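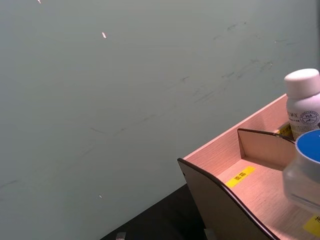 Lulitgate Pulse and Grain Cooking Records: README

Summary

The Lulitgate records bring together home and canteen methods for cooking dried beans, split peas, barley and millet. The present release holds 1,621 entries drawn from 452 recipes. Each entry covers one stage of cooking, such as soaking, boiling or resting.

Contents

entries.csv: one row per stage, with ingredient, weight in grams, water in millilitres and time in minutes
recipes.csv: title, number of servings and source collection
terms.txt: spellings and local names, with the preferred form first

Sources

Recipes were taken from two printed collections, Billik and Rocha, and from handwritten cards held at the Dramura kitchen school. The cards were transcribed by Arnel Tiongson. Cups and spoonfuls were converted to metric measures; the original wording is kept in the column "as_written".

Known limitations

Soaking times are missing for 23 recipes, all from the Rocha collection. "Overnight" has been left as text. Altitude and water hardness were not recorded. Barley is entered as pearl barley unless the source says otherwise.

Kidney beans

Users who adapt these entries must keep the boiling stage for red kidney beans. Slow cooker versions without it have been removed.

Changes in this release

Duplicate millet porridge entries merged. Salt moved to its own column. Oven temperatures now in Celsius only.

Contact

Corrections should be addressed to Anselmo Arruda, records editor, quoting the recipe number. The next revision is planned for July.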